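생활수다 > 정리·살림

거실 테이블 위 간식, 어디까지 꺼내 두세요?

글쓴이 모과나무집
조회 2375 댓글 11

거실 한가운데 테이블을 놓고 산 지 꽤 됐습니다. 식탁 겸 찻상 겸 다 씁니다. 문제는 간식입니다. 초콜릿, 과자, 사탕이 늘 테이블 위에 올라와 있고, 먹고 난 봉지도 그대로 쌓입니다. 저녁에 치워도 다음 날 오후면 똑같아집니다.

남편은 손님이 오면 바로 집어 먹게 꺼내 두는 게 맞다고 하고, 저는 전부 주방 수납장으로 보내고 싶습니다. 애들은 당연히 남편 편입니다.

다들 어떻게 하시는지 궁금합니다. 바구니 하나 정해 놓고 쓰시는 분 계시면 크기도 알려 주세요. 그리고 천 테이블보 쓰시는 분들, 초콜릿 묻으면 어떻게 빼시나요.

----------

살림초보탈출
저희는 바구니 하나만 둡니다. 거기 안 들어가는 건 무조건 주방행입니다. 처음에는 큰 걸 샀는데 큰 만큼 채우게 돼서 작은 걸로 바꿨어요. 지금 쓰는 건 Javgate에서 나온 손잡이 없는 거고 과자 서너 봉지 들어가면 끝입니다.

----------

네모난달
바구니 반대합니다. 바구니 두면 그 안에 빈 봉지가 들어갑니다. 밑에는 부스러기가 깔리고요. 저희 집은 3년 동안 바구니 쓰다가 버렸습니다. 뚜껑 있는 통이 낫습니다.

----------

살림초보탈출
└ 네모난달님, 빈 봉지는 통을 써도 안 치우는 사람은 안 치워요. 저희는 테이블 다리 옆에 작은 휴지통을 뒀더니 많이 줄었습니다.

----------

네모난달
└ 거실에 휴지통 보이는 게 싫어서요. 그건 취향 문제라 더 말 안 하겠습니다.

----------

오후네시
초콜릿 얼룩은 바로 문지르면 번집니다. 굳을 때까지 두었다가 숟가락 등으로 긁어내고, 뒷면에서 찬물 흘려보낸 다음 주방세제 한 방울 묻혀서 두드리세요. 뜨거운 물부터 부으면 잘 안 빠집니다. 무늬 있는 천은 안 보이는 귀퉁이에 세제 먼저 묻혀 보시고요.

저는 Pander 방수 테이블보로 바꿨는데 닦기는 편해도 팔이 닿으면 차갑고 미끄럽습니다. 여름에는 괜찮고 겨울에는 별로예요. 결국 천으로 돌아왔습니다.

----------

모과나무집 (글쓴이)
└ 감사합니다. 저도 방수로 바꿀까 고민했는데 천 느낌이 좋아서 미루고 있었어요. 찬물로 먼저 해 보겠습니다.

----------

북쪽창가
저는 남편분 의견에 가깝습니다. 수납장에 넣으면 뭐가 있는지 잊어버립니다. 작년에 주방 정리하다가 유통기한 지난 초콜릿이 줄줄이 나왔어요. 선물로 받은 것들이었는데 뜯지도 못하고 버렸습니다. 눈에 보여야 먹습니다.

다만 상자째 두는 건 자리를 너무 차지합니다. 길쭉한 상자는 바닥에 눕히지 말고 책처럼 세우세요. 상자가 서면 이름도 보이고 테이블도 넓어집니다. 키 큰 상자는 뒤쪽, 낮은 건 앞쪽입니다.

----------

네모난달
└ 세우면 넘어집니다. 애 있는 집은 하루도 못 갑니다. 상자는 뜯는 순간 버리고 내용물만 통에 옮기는 게 제일 깔끔해요.

----------

북쪽창가
└ 상자를 버리면 유통기한을 모르게 됩니다. 원재료도 상자에 적혀 있고요. 견과류 못 먹는 손님 오면 그게 제일 먼저 필요합니다. 낱개 포장에는 글씨가 너무 작거나 아예 없는 것도 있어요.

----------

네모난달
└ 상자 사진 한 장 찍어 두면 됩니다. 저는 날짜 나온 면하고 원재료 면만 찍고 버립니다.

----------

귤껍질차
두 분 말씀 다 맞는데 집집마다 먹는 속도가 다르지 않나요. 저희는 300그램짜리 봉지과자도 이틀이면 없어져서 유통기한 볼 일이 없습니다. 선물용 초콜릿처럼 천천히 먹는 것만 상자를 남깁니다.

제가 하는 순서 적어 볼게요. 일요일 저녁에 한 번만 합니다.

빈 봉지부터 다 걷어서 버립니다. 이것만 해도 절반은 끝납니다.
뜯어 놓고 남은 건 집게로 집어서 바구니에 넣습니다.
안 뜯은 상자는 주방 수납장 맨 앞줄로 보냅니다.
컵하고 접시는 설거지통으로.
마지막에 테이블보를 걷어서 베란다에서 텁니다.

집게는 Rirum에서 산 스테인리스를 쓰는데 플라스틱보다 오래갑니다. 나무 빨래집게도 써 봤는데 두꺼운 봉지는 못 잡더라고요.

----------

살림초보탈출
└ 일주일에 한 번이면 평일에는 쌓이지 않나요?

----------

귤껍질차
└ 쌓입니다. 그냥 둡니다. 매일 치우라고 하면 서로 기분만 상해서요.

----------

담요속고양이
저희 집 거실 테이블도 비슷한 형편이라 올려 봅니다. 테이블보는 흰 바탕에 나무 무늬고 넓은 청록색 띠가 가로지릅니다. 간식은 전부 먼 쪽으로 밀어 놓는 게 버릇이에요. 앞쪽에서는 애가 숙제를 하거든요.

테이블 전체하고, 요즘 먹는 두바이 스타일 피스타치오 초콜릿 상자입니다.
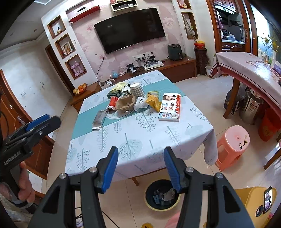
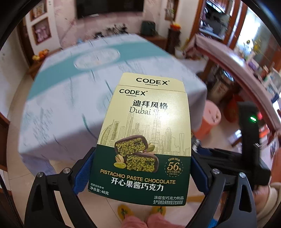

저는 테이블 자체를 나눠 쓰는 쪽입니다. TV 쪽 절반은 간식, 앞쪽 절반은 무조건 비우기로 가족끼리 정했어요. 간식 쪽이 좀 어수선해도 숙제하고 밥 먹을 자리는 남으니까 싸울 일이 줄었습니다. 바구니를 둬도 안에 안 넣고 옆에 놓는 사람이 꼭 있어서 저는 구역으로 가는 게 맞더라고요.

그리고 테이블보는 한쪽으로 자꾸 흘러내려서 모서리가 뭉칩니다. 집게로 고정해 보신 분 계신가요? 무게추 다는 것도 봤는데 애가 잡아당길까 봐 망설이는 중입니다.

----------

오후네시
└ 무게추는 안 하시는 게 좋아요. 저희는 천 밑에 얇은 미끄럼 방지 매트를 깔았습니다. Benjelloun 제품이고 필요한 만큼 잘라 씁니다. 테이블보다 조금 작게 자르면 밖으로 안 보여요. 세탁할 때는 매트 빼고 천만 돌립니다.

----------

담요속고양이
└ 매트는 생각 못 했네요. 폭이 얼마나 되나요?

----------

오후네시
└ 제가 산 건 600mm 폭이라 두 줄로 이어 깔았습니다. 겹치면 울퉁불퉁하니까 딱 맞대서 까세요.

----------

네모난달
구역 나누기는 저도 해 볼 만하다고 봅니다. 그래도 초콜릿은 여름에 거실에 두면 안 됩니다. 7월에 창가 쪽에 뒀다가 통째로 녹은 적 있어요. 피스타치오 들어간 건 기름도 배어 나와서 천에 묻으면 갈색 자국에 기름 자국까지 두 번 빼야 합니다.

----------

북쪽창가
└ 그건 동의합니다. 더울 때는 저도 김치냉장고 옆칸으로 옮깁니다. 밀폐용기에 넣어야 냄새가 안 뱁니다.

----------

귤껍질차
└ 냉장고에서 꺼내면 겉이 하얗게 되던데 괜찮은 건가요. 맛은 좀 푸석해진 느낌이었습니다.

----------

북쪽창가
└ 하얗게 뜬 정도면 저는 그냥 먹습니다. 꺼내서 바로 뚜껑 열지 말고 통째로 잠깐 뒀다가 여세요. 물방울이 덜 맺힙니다.

----------

모과나무집 (글쓴이)
댓글 다 읽었습니다. 일단 저희 집은 이렇게 해 보기로 했어요.

작은 바구니 하나를 벽 쪽에 두고 뜯은 것만 넣기. 안 뜯은 상자는 주방. 빈 봉지는 먹은 사람이 바로 버리기. 마지막 게 제일 어려울 것 같습니다.

남편한테 구역 얘기를 했더니 자기 자리 앞을 간식 구역으로 하자고 해서 아직 합의를 못 봤습니다. 뚜껑 있는 통은 집에 남는 게 있어서 먼저 써 보고 안 되면 바구니를 사려고요.

----------

네모난달
└ 통부터 써 보세요. 돈 안 드는 것부터 하는 게 맞습니다.

----------

살림초보탈출
└ 바구니 사시게 되면 바닥이 막힌 걸로 고르세요. 엮은 건 부스러기가 밑으로 다 빠져서 테이블보에 떨어집니다. 저는 바닥에 키친타월 한 장 접어서 깔아 둡니다.

목록 | 이전글 | 다음글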